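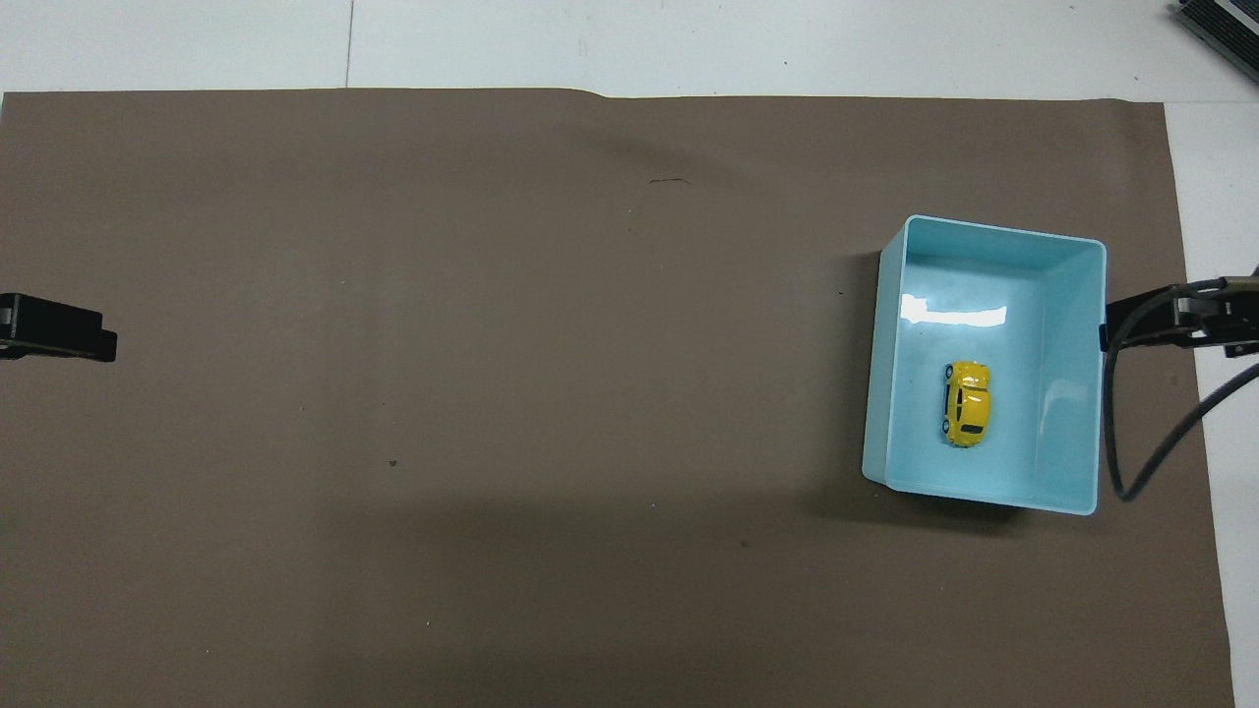
The Case for the Half-Empty Bin

Every family resource room eventually faces the question of how many toys belong in one container. At the Villalobos Children's Library, where the lending shelves hold 476 playthings, the customary answer was as many as would fit. It is the position of this essay that the customary answer is wrong, and that a toy bin should hold very little.

A deep chest encourages digging. The child who wants one car must move a great many other things to reach it, and most of those things end up on the floor. Adults then spend the close of the day returning them, often without looking at what they are putting away. Parts go missing in this manner, and good toys sit unused at the bottom for months.

A shallow, open bin with a few items in it asks much less of everyone. A toddler can see what is inside and take it out. Putting it back is equally plain.

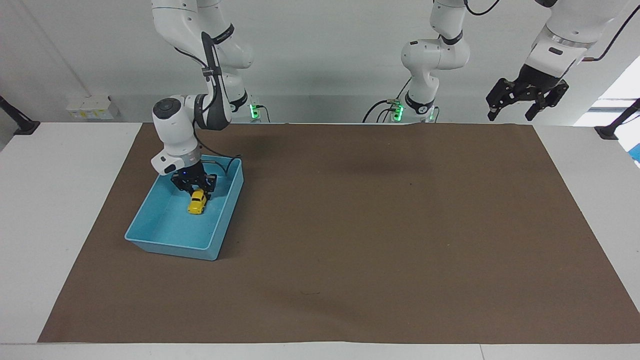
A light blue bin on a brown mat, with one yellow toy car inside.

The objection most often raised is cost. Fifteen small bins are more expensive than one large chest, and they require shelf space that the branch in Sitia, for one, does not have. This is a fair concern. We would answer that fewer toys may be set out at one time, with the remainder stored and exchanged each April and again in the fall.

A mat beneath the bin is also worth the modest expense. It marks where play takes place and gives small wheels a surface of their own. Color matters too - a bright toy against a pale floor is easily found, even by a grandparent without glasses.

Libraries that own about 1000 toys need not display them all. We urge the lending rooms at Clisteck and Jadeck to try the smaller bins for one season before ordering another chest.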